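Hand-held grippers for demos: flat plates or moulded fingertips?

Started by plidbridge_lab, March 5, 2025

plidbridge_lab wrote:

We are picking hand-held grippers for recording demonstrations and I would like opinions before we order more. We have two candidates. One is the Griffiths pair, which comes with plain flat fingers. The other is the Buvum pair, which has softer moulded fingertips and costs a fair bit more. Both are used two at a time, one in each hand, and both are wired.

Our test tasks are small household jobs. Folding a cloth, putting lids on tubs, and the one that is causing all the arguments, which is picking up a plug and working with a power strip. I did 100 tries of the plug task with each pair. A try counted if the plug went fully home without my letting go of it part way. With the Griffiths I failed 41. With the Buvum I failed 13.

On those numbers it ought to be an easy decision, but I find the Buvum tiring. The weight sits too far forward and my wrists ache after half an hour. My colleague gets on with them fine and has bigger hands than I do.

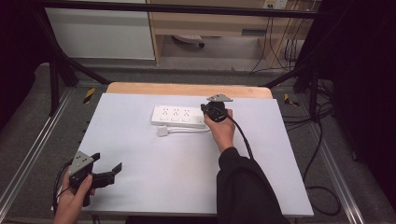 The other thing is the cables. With two wired grippers you are always aware of the leads, and any task where the hands cross over ends with one lead on top of the other. We have tried running them back over the shoulder and it helped a little. I don't want to go wireless if it means charging batteries in the middle of a session.

Has anyone used either pair for more than a month? Mainly I want to know how the fingers wear.

trastham_dave_no_more wrote:

We have had the Griffiths since July. The fingers scuff early on and then stay much the same. I have not had one crack. The screws holding the finger plates do work loose, so check them at the start of each session. A drop of the weaker thread lock sorted ours.

41 failures sounds high to me. Are you gripping the plug on its wide sides or its narrow sides? Flat plates on a rounded plug will let it swivel if you take it by the wrong pair of faces.

plidbridge_lab wrote:

Whichever sides were nearest, to be fair. I was trying to do it the way someone would who hadn't been told. If the operators need training for one pair and not the other, I would count that against it.

solder_and_tea wrote:

I don't agree with that. Everyone who uses these needs training anyway. We give new people an afternoon and their failure rate drops by more than the difference between your two pairs. You are comparing your own habits as much as the hardware.

I would also ask what goes on the arm afterwards. If your arm has flat fingers, record with flat fingers. It makes no sense to collect demos with a soft tip and then play them back on a hard one.

plidbridge_lab wrote:

The arm can take either. The finger mounts are the same pattern on both, so that part is free.

Fair point about habits. I will get my colleague to do the same number with each pair, and I'll do mine again in the opposite order. I did all the Griffiths tries first, which can't have helped them.

k_mount wrote:

Nobody has mentioned the camera yet. For me that settles it before the fingers do. What does each one see when the gripper is open? On the Buvum we borrowed, the tips were so bulky that you lost the object in the last few centimetres. The Griffiths was better because the plates are thin, but they are black and so is everything in the shadow between them.

plidbridge_lab wrote:

Flat fingers, opened wide, with the plug still in front of the strip:
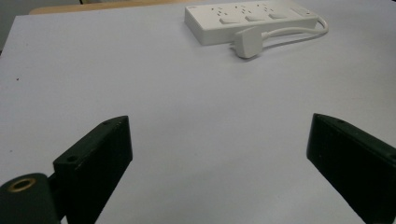

View from the gripper camera, fingers open.

There is plenty of clear table between the plates. My complaint is more about the white plug and lead on a pale top. They don't stand out much. I can find them by eye from the shadows, but I don't know what the model will make of it.

k_mount wrote:

That's a better view than I expected. You can see the plug and which way it points, and you can see the switches. I'd take that over the Buvum view. The back of the strip is lost at the top though. Can you tilt the camera up a few degrees?

plidbridge_lab wrote:

It has 5 degrees left in the bracket. I'd lose a bit of the finger bases at the bottom, which I don't mind.

solder_and_tea wrote:

Don't touch the tilt halfway through a set. We did that and had to split the data in two. Either do it before the repeat runs or leave it alone.

As for white on white, put a darker mat down for some of the runs and leave the rest as they are. You want both.

trastham_dave_no_more wrote:

I'd leave the table pale. People have white plugs on white worktops. If it only works on a dark mat, you have found that out too late.

solder_and_tea wrote:

I did say some of the runs.

k_mount wrote:

Going back to the wrists, does your Buvum have the older handle? The one we had was the short handle and it was miserable. The longer one brings your hand forward under the weight. It is sold as a spare and it's a ten minute swap.

plidbridge_lab wrote:

Short handle, yes. I didn't know there was another. I'll ask for one on loan before I do the repeats, then tilt the cameras on both pairs and start the counts again from nothing. I'll post the new figures in this thread, with my colleague's listed separately from mine.

Related topics

Trastham arm: finger mount drawings and screw sizes
Keeping gripper leads out of the way when working two-handed
Griffiths controller drops out when both grippers are plugged in
Which thread lock for small plastic parts?
Fixed exposure or automatic for gripper cameras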